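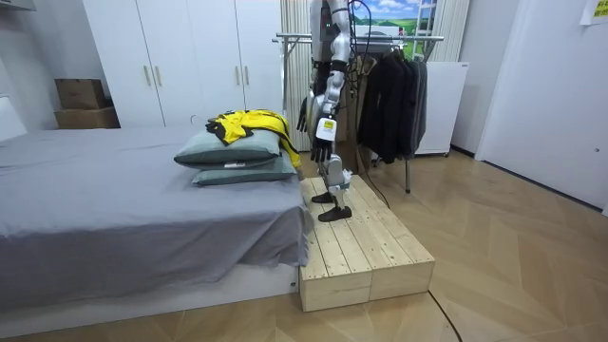 Small bedrooms get lectured a lot. Buy less, fold smaller, hide everything. Ibsa Woldegiorgis has had enough of that. A joiner's son, rents two rooms above a key cutter's, has moved three times in as many years and wants furniture that moves with him. So at the foot of the bed, a low step in unfinished pine, two crates side by side, knots and screw holes left showing. No oil, no paint. He likes it that way and I've come round to it. The bed itself stays plain, a smooth grey fitted sheet and two pillows stacked up at the end near the pine, tags still poking out at the edges. Grey-green against raw wood. It works better than it sounds.

The crates came from Nolodum, a timber yard that will knock you up almost anything if you bring a drawing. Ibsa's drawing was on the back of a Clivard paint chart. "They asked me if it was for apples," he says. It cost him 83 pounds for the pair, screws included, and he carried them home one at a time. Up the stairs was the hard part – the landing turns twice and he took a lump out of the plaster. Still there, the lump. He'll fill it in March when the landlord's brother is over, he says.

What's the step for? Sitting on, mostly. Shoes. Laying out tomorrow's clothes. He stubbed his toe on it for the first fortnight and then he didn't. 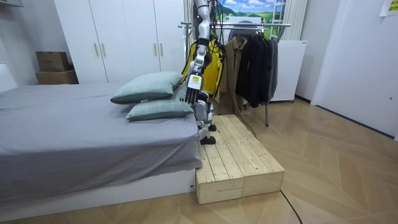 Storage is where we nearly fell out. I'm a shut-the-door person, always have been, and I would put every last sock away. Ibsa wants the things he wears most out where he can grab them. He gets both, lucky man, with a tall white wardrobe behind the bed, four flat doors, and a rack for whatever is in use, and my eye went straight to the bright yellow with the black trim. In a room of greys and pale wood you only need one thing that loud. The floor helps too, light oak-toned parquet with a bit of a herringbone look to it, close enough to the pine that the step dosen't shout.

A few notes, for anyone tempted. Sand the top boards before you sit on them in good trousers. Felt pads under the corners. Check the screws after a month, new pine shrinks. And measure the stairs first, obviously, he didnt.

The bedding is from Gebreyes, the checked pillowcases as well, bought in a closing-down sale. Next is a lamp. He has his eye on one at Seko, wall mounted, long arm, dearer than both the crates put together, and he's been in to look at it three times.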